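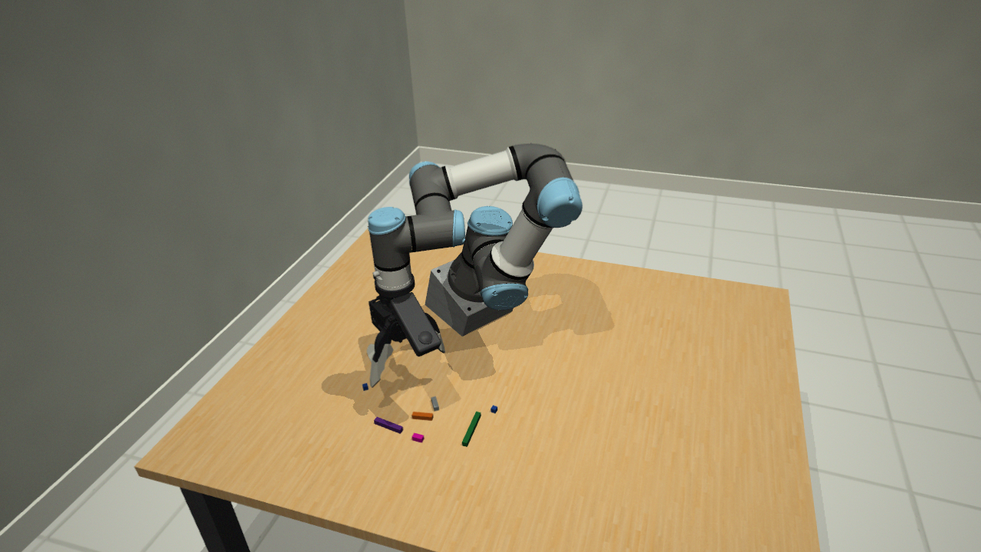 The meeting was called to go over the picking failure in the Fureck cell and the claim that it has been fixed. Huiling Fan chaired. Alvar Granström kept these notes and has not tried to keep his opinions out of them. The still on the first slide is from the simulator, with the arm over the small parts and the fingers open above a tiny dark-blue cube off by itself to the left. Huiling asked that it stay up during the discussion, as the fault concerns parts of that size.

Notes from the last meeting were accepted with one change. "Resolved" under the gripper item now reads "not seen again," which is all we knew then.

1. What happened

On Thursday the real arm at Claltevley came down too low on a small cube. The fingers hit the table, the arm kept pushing, and the protective stop did not trip until the wrist was well out of position. No one was inside the fence. One finger pad is bent and the tabletop has a gouge in it. The log shows the grip reported as good the whole time, with nothing held.

Alvar said that last part bothers him more than the gouge. A crash gets noticed. A false "part held" signal gets passed down the line, and the count at the other end comes out wrong for reasons people will spend a week hunting.

2. Bristetti's explanation

Bristetti sent a two-page letter. It says the table height in the cell file was off and that 1,000 simulated picks with the corrected value ran without a fault. Huiling asked whether the simulator models contact between the fingers and the table. The letter doesn't say. She also asked if the same 1,000 picks had been run with the wrong height, to see whether the simulator would have caught the crash in the first place. The letter doesn't say that either.

Fu, on the phone, said a clean run in a simulator that may not be able to fail is worth very little. Agreed, though Fu's line dropped twice and some of what followed was lost.

It was pointed out that the simulated parts are mostly bars and blocks bigger than the cubes. If the parts are picked in equal numbers, a good total could hide a poor result on the small ones. We want the results split by part.

3. The stop

The force limit was raised in April to get rid of nuisance stops. Three of us remember approving a trial of the higher limit. Nothing in the file says the trial ended or who signed off. Huiling does not accept "it was working fine" as a record.

Limit to go back to the old value today. If the nuisance stops return, we will look at the causes one at a time.

4. Restart

Bristetti would like the cell running again by next week. Not agreed. Before restart we need:

Table height measured at the cell, by us, with the reading written down.
Finger pad replaced and the grip signal checked with the gripper closed on nothing.
20 slow picks of the small cubes with a person at the stop button, outside the fence.
A written answer on contact in the simulator.

Alvar thought 20 was too few. Huiling said it could be raised if even one looked odd. Left at 20.

5. Other business

The fence gate switch was checked and works. The spare pads are on order, but the quote does not give a delivery date.

Actions

Huiling Fan: reply to Bristetti, ask for the failed-height run and results by part.
Alvar Granström: reset the force limit, measure the table, find the April paperwork if there is any.
Fu: pull the grip signal logs for the 10 shifts before the crash.

Next meeting at 11 in the same room, once the logs are in. The cell stays locked out until then.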